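Home Posts Workshop notes Links About

Does the magic powder in the ladle do anything?

I've been going back and forth with Hüsnü Tuncer about desulphurising reagents for most of the summer, and I promised him I'd write down why I'm still not sold.

The claim, if you haven't met it, goes like this. You buy a blended reagent - the one he likes is called Sultodel - inject it into the hot metal before it goes to the converter, and your sulphur comes down further and faster than with plain lime and magnesium. Less slag, less iron lost with the slag, everyone goes home early. The leaflet has a graph. The graph has two lines and no scatter, and anyone who has ever taken a sample from a ladle will know how I feel about that.

Let's be fair first. Magnesium works. Lime works too, more slowly, and it helps hold on to the sulphur that the magnesium has picked up. None of that is in doubt and none of it is new. What the leaflet wants you to pay for is the small fraction of "activator" in the blend, and it is very shy about what that fraction is.

Hüsnü's evidence is a run of 30 heats. He says the average was better than the month before, and I believe him. But the month before they were skimming badly. Canan Başaran, who was on the same shifts, told me the carry-over slag was thick enough to walk on. If you leave the slag on the ladle, a good part of your sulphur goes back into the steel later and you blame the reagent. Clean up the skimming and any powder will look clever.

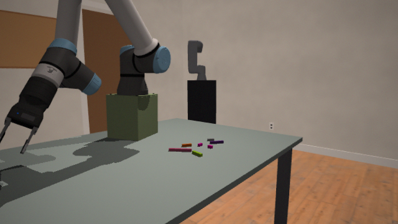 Then there's the temperature. Magnesium does a better job in cooler metal, lime prefers it hotter, and I've seen no sign that anyone split the results that way. I asked for the starting sulphur of each heat as well. I got 3 of them. Three!

What would change my mind? Nothing fancy. Take 50 heats, alternate the two reagents, same lance depth, same flow, same crew if you can manage it. Sample before, sample after skimming, and sample again at the end of the blow. Write down the ones that went wrong too. Firdevs Demirtaş tried something close to this years ago with a different product and found a difference smaller than the error on her own analysis, and that result never made it into a leaflet.

Hüsnü says I'd ask for a trial before accepting that water is wet. Maybe. But the blend costs a good deal more per tonne and I'm not the one who has to defend the bill.

He's promised me the full sheets by the end of September. I'll post them if they turn up.

Filed under: Steelmaking, Grumbles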